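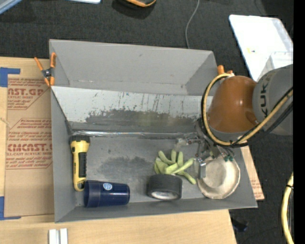

Last updated: November, 4:36 p.m.

The big fall clear-out (and why I now own fewer bins)

Hello again, everyone! I promised last month that I'd write up how the garage went, and a few of you have been emailing to ask, so I've finally sat down with a coffee to do it.

Some of you will remember that the plan was to get it all done in 5 days. Ha! It took me most of the month, and I still have a shelf of paint I'm not ready to talk about. But the floor is clear, the car goes in, and I can get to the freezer without climbing over the camping gear.

The thing that got me going was a talk Raluca Husar gave at the Akl library. She said to start with whatever you'd be happiest to lose, and for me that was cables. I had a whole drawer of chargers for phones I haven't owned in years. Out they went, to the electronics drop-off at Brurkard, and I was so pleased with myself that I did the Christmas lights the same evening. (Keep one spare string. I didn't, and I'm already sorry.)

Then I got stuck for a good long while on the kids' school stuff. I had 136 drawings, and yes, I counted, on the living room rug, with the dog walking across them. I kept the ones that made me laugh and took pictures of the rest. My daughter went through the "no" pile when she came home and rescued a horse with six legs, so that's on the fridge now.

Bins were the other big thing. I used to buy a new one every time I felt messy, which meant I had a stack of empty ones taking up the space I was trying to save! My rule now is that a bin has to have a job before it comes in the house. Scuffs and old tape don't bother me one bit. A beat-up gray bin holds potting soil just as well as a shiny one, and you won't wince when you drag it over gravel.

I sold four shelves and the old bike at the Flarach swap and came home with $200, plus a pie plate I did not need. The swap runs again in spring, and tables go fast, so get your name in early if you want one near the door.

Next month I'm doing the pantry. If you have a way of storing flour that keeps the moths out, please write and tell me, I've tried the jars and I've tried the bay leaves. And Plitora Hall still has room in the mending evening if you've got a coat with a bad zipper. Bring your own thread, they're out of navy.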